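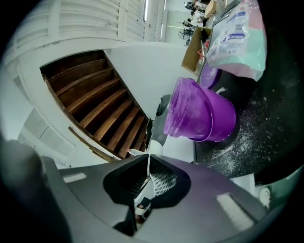 About Urkari

Urkari services hand-held grippers and the cells they are used with, from a workshop in Sutherland. Lachlan MacAulay runs the bench; Laine Urbonaitė handles calibration and records.

Each gripper is stripped every 24 operating hours. Powder is brushed out of the housing first — no compressed air — then the finger tips are checked for wear and replaced in pairs. Finger travel is measured at 6 points and logged. A unit that fails twice goes back to the bench for a full rebuild.

Service log entries to date: 3,025.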